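Idris Watkins has a spreadsheet with 3677 rows in it, and he wants me to know he's sorry about that. He runs equipment planning at Rilside, which cooks for small care homes, and for the past year his job has been working out whether a kitchen robot belongs in next year's budget. I'd asked him for an hour. We went well over, mostly my fault, because I kept asking what things cost!

"People open with the arm," he told me. "How much is the arm? And I get it, the arm is the exciting part. But the arm is one line. Then you've got the grippers, the spare grippers, the mounting, the electrician, the person who gets trained and then gets a better job in July."

He's been burned before. A few years back Rilside bought a tray sealer from a firm called Flallar, and it sat in a hallway for ten months waiting on a power outlet (he winces when he says "outlet"). So this time he's doing things in a different order, and the first step is simulation. His partner in that is Žofie Trnka, who builds virtual kitchens at Brilleck and joined our call from what sounded like a train station.
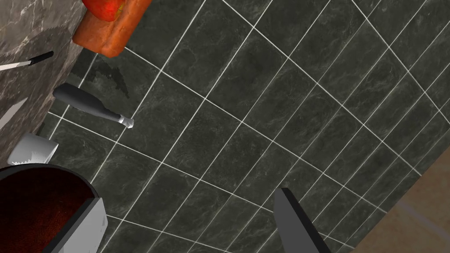

Budget meetings are where the simulated kitchen earns its keep, according to Idris, and he'd rather bring one of Žofie's renders than another page of numbers. He likes the cluttered ones best. A knife, a white cup, a big round pot, a dark bottle on its side with a long neck and a silver cap: to him that's a shopping list. "I look at that and I'm asking, okay, one gripper for the neck of the bottle and the rim of the pot? Or am I buying two kinds?" Two kinds means a tool changer, and a tool changer means a row in the spreadsheet he hadn't planned on.

Žofie is more cautious about what the pictures can tell you. "A render is cheap, so people want to believe all of it," she said. "I can move a counter in a minute. Idris has to pay somebody to move his." She charges by the scenario, and she talked him down from the 24 he originally wanted to 10, which I thought was pretty decent of her given who gets the invoice. Her view is that you should spend on the tasks you're least sure about and skip the ones that are obviously fine.

I asked whether one arm would be enough, and there was a long silence, and then they both laughed. It's apparently a sore subject. 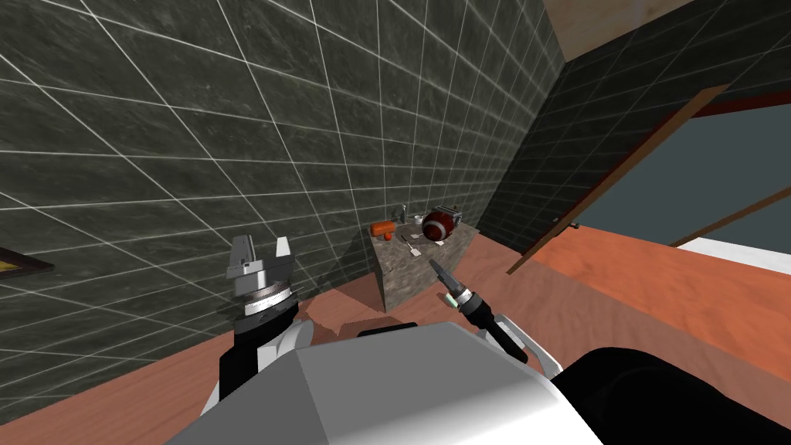 "I started out as a one-arm guy," Idris admitted. "One arm, one rail, done." Žofie wanted to price two from the beginning, on the grounds that a lot of kitchen work is holding something still while you do something else to it. They've ended up with both options costed side by side, and he's been pestering the supplier, Hứa, for a service quote that covers either one. He still hasn't got it. He brought this up four separate times.

What would he tell another small kitchen with a bit of money and a lot of curiosity? Measure your doorways, he said, and ask what a replacement finger costs before you ask what the robot costs. Žofie added that you should find out who's allowed to edit the simulation once the contract ends, a question her own clients hardly ever raise.

The budget goes in with 3 versions: two arms, one arm, and a new dishwasher. I asked which he'd pick if it were his own money. "The dishwasher's really good," he said, and Žofie hung up on us. (Her train had come in. She texted later to say so.)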